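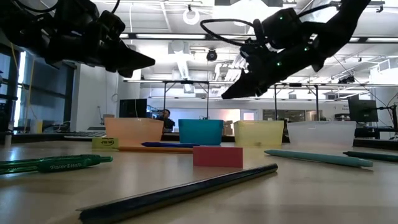
Issue 187

**Cards and letters: the Stemville mail swap goes into a new season**

The mail swap between Stemville and Clulthorpe starts up again in June. If you took part last time you don't need to sign up again. Your name stays on the list until you ask to come off it. New people can put their name down at the desk in Pettigrew Hall any Saturday morning, or drop a note through the door with a name, a mailing address and whether you would like one partner or two.

For those who haven't done it before, the swap is simple. You get the name of a person in the other town and you write to them once a month. A letter is fine and so is a card. You can write about the weather, your garden, a book, what you had for supper. Most people find the second letter harder than the first, and by the fourth or fifth it goes easily enough. Several pairs from the first season are still writing.

Last season 1,626 pieces of mail went between the two towns. The season before that it was a little over 1,000, so we have had to change how things are sorted. Letters from people who prefer not to give out their home address still come through the hall, and those are now sorted twice a week. Please write your partner's name on the front in block letters. A lot of time went into reading handwriting last winter, and three cards are still sitting at the desk with no owner. One is postmarked Ukevby and begins "Dear both." If that sounds like it was meant for you, come and ask for it.

**Folded cards**

We were asked whether homemade cards can go in the mail without an envelope. Flat postcards can, if they are stiff enough. Folded cards should have an envelope. They open up in the sorting machines and the corners tear. Square cards cost more to mail than oblong ones, and so does anything with a button, shell or bead glued to it. If you like to decorate your cards, thin paper shapes are the safest choice – ribbon comes loose.

Colored card stock takes pencil badly. Use a pen for the address, even if the message inside is in pencil, and let the ink dry before you put the card in its envelope. White labels work well on dark red or dark green envelopes.

**Supplies**

The hall has 100 plain envelopes left from last year, free to anyone in the swap. They are the smaller size and will take a single sheet folded in three. Stamps are not supplied. We looked into buying them in bulk and there was no saving.

**The picnic**

Clulthorpe hosts this year. It will be at the ball field, starting at noon, and there is parking behind the feed store. Bring your own lunch and a chair. Name tags will be at the gate – please wear one, as many of you will be meeting your partner for the first time. If it rains, we go into the school gym across the road.

Changes of address should reach the desk before the end of May.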